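March, after tea

Up at half past six for no good reason, which is what comes of going to bed at 9 with a hot water bottle and a library book. I had toast standing up and looked at the back room for a while. It has been the "sorting out" room since Christmas and all I've managed is to move things from one side to the other. So today was going to be the day. I even wrote a list on the back of the gas bill, and then lost the gas bill (found it at lunch, under the bread).

First job was the curtains, which came down easily enough, and a great cloud of dust with them. They're soaking in the bath now and the water has gone the colour of tea. I don't think I'll put them back up. It's lighter in there without them, and the only one who can see in is the pigeon.

Then the books. I did one shelf and got stuck reading a walking guide to places I have never been and am never likely to go, with somebody's pencil notes in it about where to get soup. That took most of an hour! I've kept it, obviously. The pile for the charity shop is three cookery books and a dictionary with its back off, so not exactly a triumph.

Nuanchan rang at eleven to ask if I still wanted the jam jars. I said yes before I'd thought where they would go, and that brought me back round to the shelf, which is the whole point of the timber. I'd been to Triten for it last week, walking up and down the racks feeling like a fraud until a lad in a fleece asked if I was all right. I told him I wanted something long for under the window and he said did I want it planed, and I said no, rough is nice, and now I'm not so sure. It came to 35 with the delivery and I didn't argue.

Anyway it's on the table, and so is the parcel, and the table is where everything stops at the moment.
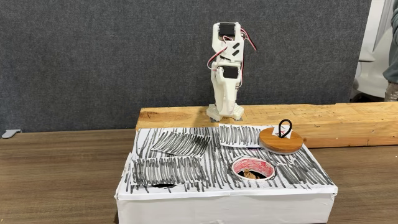
Celina Marciniak
Diary, March — the back room

I do like the wood, I've decided. It's pale against the brown of the table, with knots and a few darker streaks in it, and the end is cut nice and square, so at least that's one end I needn't touch. It'll want a proper going over with sandpaper before it holds anything I care about. I ran my hand along it when it arrived and got a splinter in my thumb for my trouble, and then couldn't find the tweezers, and then found two pairs in the drawer with the candles. Wax or oil? Nuanchan says oil. Mum would have painted it cream, she painted everything cream, she once did a bucket.

The parcel is Nuanchan's birthday, though if she's reading this over my shoulder on Saturday nights as she threatens to — no, I shall cross that out. It's a plain box with plain white paper round it, because I'd run out of the proper stuff and Leemans only had rolls with footballs on. I've never been able to wrap. It's gone lumpy and there are creases all down the front, and the corners look as if I'd done them in mittens. I thought I'd cheer up the top with the black marker. The plan was rain, very light rain, a few strokes in one corner. Well, you do a few and then they look lonely, so you do a few more, and I had the radio on, and when I next looked I'd covered practically the whole top. It's less rain than a doormat. I quite like it though! It looks like something you'd pay extra for in Lelier, where they'd tie it with string and call it hand-finished.

I'm not telling even the diary what's in it, apart from that it came from the market in Kisach and I beat the man down from 12. He was very decent about it and threw in a paper bag.

Lunch was the last of the leek soup, then I did the windowsill with vinegar and newspaper. There's a ring on the paint where the geranium used to stand and it won't shift. I've put the blue jug over it. After that I measured under the window for the brackets, wrote the number on my hand, and washed my hand. Measured again. I'd have sworn it was a different number the second time so tomorrow I'll do it with somebody on the other end of the tape, assuming Nuanchan comes with the jars as she said she would. Must remember to put the parcel in the wardrobe before she does.

Walked to the post box at 3 to get some air. Blackthorn out on the corner by the garages, and a very small dog in a very large coat. Bought milk, forgot sandpaper. They do sell it, I could see it behind the till when I was paying, and somehow I still said "just the milk, thanks" and came home.

Now it's getting dark and the curtains are still in the bath, so no bath. Sausages for tea, with the mustard that wants using up. I ate them on my knee because I couldn't face clearing a space.

Tomorrow: curtains out, sandpaper, brackets, ring the dentist. And ask N. how many jars she means, because she said "a few" and last time that was two crates.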